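Home | Modules | Week list | Handouts | Contact

We use cookies to keep you signed in. Accept / Settings

Media Law and Reporting, wk 3: corrections, updates, takedowns
Handout, Tue 16 September

Read before the seminar. Notes only, not a full text – bring your own from the lecture.

1. What counts as a correction

Correction = something published was wrong and you say so. Update = story has moved on. Clarification = wording was right but people could fairly read it wrong. Newsrooms mix these up all the time, sometimes on purpose. "Updated" at the top of a page when a name was wrong is a correction in a nicer coat. Courts will look at what you did, whatever the label was.

Lenemham case (July, packet p. 2). Local site runs piece on a police search at a house in Lenemham. Wrong man named. 328 words, one source, no call to the force press office. Name swapped the same evening, no note added. Complaint came in next morning, with screenshots.

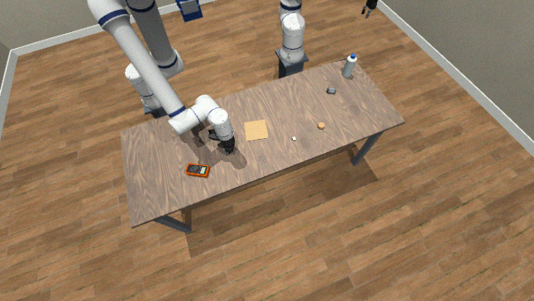 Silent swap made it worse. Claimant's side argued the site knew and hid it. Also the old version was still in the newsletter, which had gone out to 2000 inboxes. You can't edit an email! So the correction has to go where the mistake went.

2. Misidentification

Most common way to get sued on court and crime stories. Same name, same town, different person. Age + street + occupation if you are allowed them, and check each one against the charge sheet, not agianst another outlet. Initials don't save you. If readers who know the person can work it out, that person is identified.

Sealed or part-sealed papers: be extra careful about guessing who is behind the initials. Plarstead example: reporter matched initials to a drug trial lawsuit, got it wrong, 532 shares before anyone rang the lawyer.
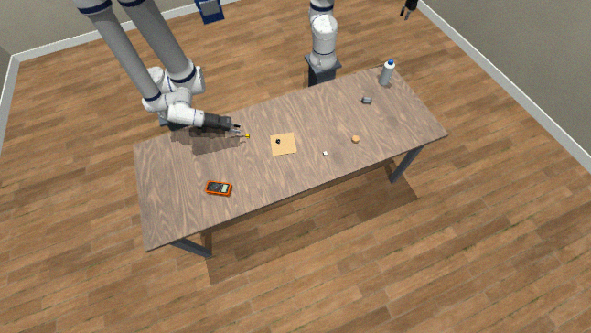 Privilege next. Fair and accurate report of open court, published promptly, you are mostly fine. Doesn't cover what you heard in the corridor or what a neighbour shouted. Accurate means details too, and the dull ones trip people up. Try it with the room above: if a witness says the table has dark grey legs and the floor is wooden planks, then your copy says that, and you don't make the planks grey becuase your notes were a mess. Small slip, probably no damage, but three of those and "accurate" starts to look shaky.

3. Wording the note

Keep it short. Say what was wrong, what is right, when changed. Don't repeat the libel in full. Apology is separate – ask the lawyer first, it may be read as admitting it.

Weak: "This story has been amended."
Better: "An earlier version named the wrong person as the owner of Flerari Motors. The name has been removed."
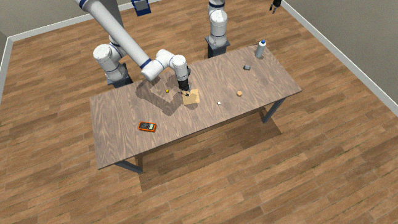

Placement: top of the article if the error changes the meaning, foot if spelling or a date. Social posts get their own note, linked. Keep the old version offline with the legal log, never just delete.

4. For the seminar

Nägeli complaint, packet p. 5. Write the correction, 50 words max. Then decide: top or foot, and does the newsletter need one too. Bring two printed copies, one gets swapped.

Reading: chapter on defences, skip the bit on cross-border claims, we do that wk 6.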